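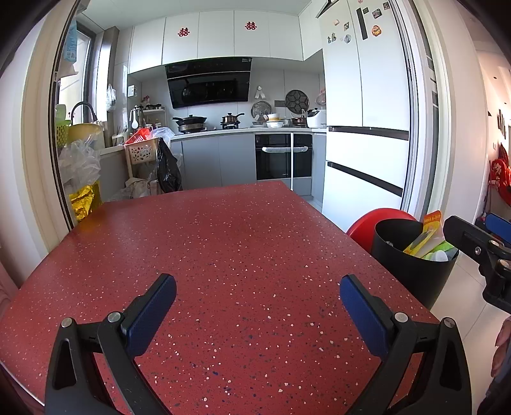
I have been putting off writing about the van because I wanted a full set of numbers first, and now I have them. We changed the Cellidau delivery route over to an electric van in February, after nearly a year of going back and forth on it. I did most of the figuring at home in the evenings, with receipts spread out over the table, trying to work out what the old diesel really cost us to run. The answer was more than I had been telling people.

The route is 149 miles if every stop is on it. Most days it isn't. Grernik only takes a delivery every other week, and the two stops past Kowalchuk can be skipped in the slow season. The dealer said the van would do the full loop on one charge. Lefteris Kontogiannis, who drove the diesel for years and now drives this one, said it wouldn't in winter. He was right. In the first cold week he came back with so little left that he had turned the heater off for the last stretch and was driving in his gloves.

We fixed that by adding a stop at the Kastum lot, where there is a charger behind the hardware store. He plugs in there while he eats lunch. It costs more than charging at our own building but it takes the worry out of the afternoon. Since then he has run the heater as much as he wants.

The charger at our building was the part that went badly. The electrician found that the panel was already full, so we needed a new one, and the permit sat for weeks. In the meantime we charged off a regular outlet, which was slow enough that the van missed mornings altogether and we had to put the diesel back on the road. If you are thinking of doing this, have somebody look at your panel before you order anything. I would have saved a lot of phone calls.

Marina Karras went through the fuel records with me. For the summer months we came out 482 dollars a month ahead on fuel alone, after paying for the electricity. Winter will be lower. I had told my wife 500 before we started, so I was close. Oil changes are gone too — the diesel needed 4 last year, plus a filter job I had forgotten until Marina found the invoice.

What I don't have an answer on yet is tires. The van is heavy and Lefteris thinks the fronts are wearing faster than they should. Joar Haugland at the tire shop told us to rotate them sooner and check the pressure every week, so that is what we are doing. He also talked us out of the cheaper set, which I was ready to buy.

Wiremu Hapeta wrote to ask if I would do it again. Yes, for this route. For the long run up north, no, there is no place to charge on the far end and I don't want a driver stuck there overnight. The diesel stays on that one for now. Kalliopi Vasilakis has asked the grocery up there if they would let us put a charger on their side wall. They said they would think about it, and that was a month ago.

Posted November 29, 2017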